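The Second Life of a Sweater

By Jozefína Šimko

11 July 2021

Xiuying Liao keeps her mending in a hatbox under the stairs. In March it held seven sweaters, none of them hers. Her neighbors drop them off when an elbow goes or a moth gets in, and she gives them back when she is ready, which can take all summer.

"People want a date," she says. "I tell them to wear a coat."

Liao learned to darn from an aunt who worked in a hosiery plant. She uses a wooden mushroom, a long blunt needle and whatever yarn comes closest in weight. Color matters less to her. One gray cardigan she showed me has a patch of orange at the cuff, and its owner asked for a second one to match.

Hand mending never went away, but for a long time it was hard to find anyone who would do it for money. Muchen Zeng opened Garuner, a repair counter at the back of a dry cleaner, after her old employer stopped taking knitwear. Last year the counter took in 2,014 pieces. Most were wool and most had moth damage, usually at the front hem or under the arm, where food and sweat draw the larvae.

Zeng's advice starts with washing. A sweater should go away clean, even if it was worn only once. Use cool water and a little wool soap, press the water out in a towel, and dry it flat. Hangers pull the shoulders into points, so fold knits and keep them in a drawer or on a shelf. 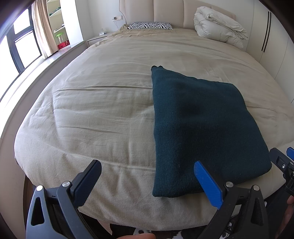
A teal knit sweater, folded, on a beige duvet cover.

Cedar blocks help less than people hope. Zeng sells them anyway, at the register, and tells customers to sand them each spring. Freezing works better: a sealed bag, two weeks, then a good shake outdoors.

Cost is the other question. A small hole at Garuner runs $7. A rebuilt elbow can reach $100, more than many of the sweaters cost new. Nam-gil Heo, who teaches knitting at a branch library, thinks most people could do the small jobs themselves.

"If you can sew on a button you can close a moth hole," he says. "It may look bad. Do the next one."

His evening class is full through the fall. Liao has been asked to teach a session and has not said yes. She still has four sweaters in the box.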